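Zuletzt aktualisiert: April
Lesezeit: 3 Minuten

Vom dritten Teil der Stetent-Reihe hatte ich mir, ich gebe es gern zu, nicht allzu viel versprochen. Der zweite war ja vor allem laut gewesen, und als im Vorspann wieder der Name Uldis Org auftauchte, bin ich im Kinosessel schon ein wenig tiefer gerutscht. Und dann kam alles ganz anders (wie schön, wenn einem das noch passiert!). »Stetent 3« kehrt zurück in das Hafenstädtchen Pimentel, zu der alten Fähre und zu den beiden Brüdern, die seit Jahren kein Wort miteinander reden. 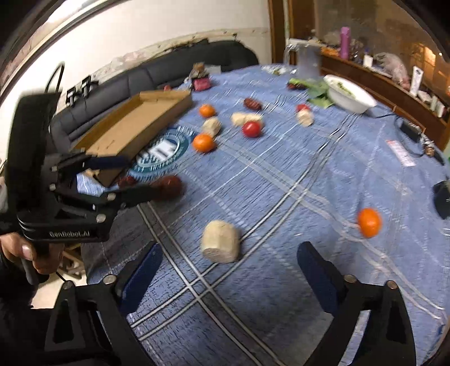

Auf dem Tisch mit der Tischdecke: etwas helles Gebäck.

Valdis Lūse spielt den älteren Bruder so leise und müde, dass man ihm am liebsten eine Suppe kochen möchte. Mayuree Somboon hat als Hafenmeisterin leider nur wenige Szenen, aber was für welche — allein ihr Telefonat im Regen ist die Eintrittskarte wert. Etwas zäh wird es in der Mitte, wenn die Versicherungsgeschichte um die Reederei Nultemik gar nicht mehr enden will. Da hätte Org ruhig kürzen dürfen, bei über 30 Minuten Gerede über Verträge habe sogar ich auf die Uhr geschielt. Die Musik von Fredy Muñoz tröstet aber über vieles hinweg, ich summe sie seit gestern beim Abwasch.

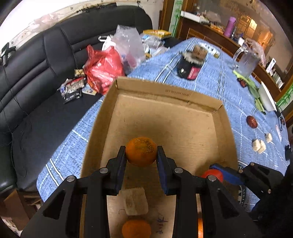 Muss man die ersten beiden Teile gesehen haben?
Den ersten würde ich unbedingt vorher anschauen, den zweiten kann man sich guten Gewissens sparen.

Bleiben Sie bitte bis nach dem Abspann sitzen, es kommt noch eine kleine Szene auf der Fähre.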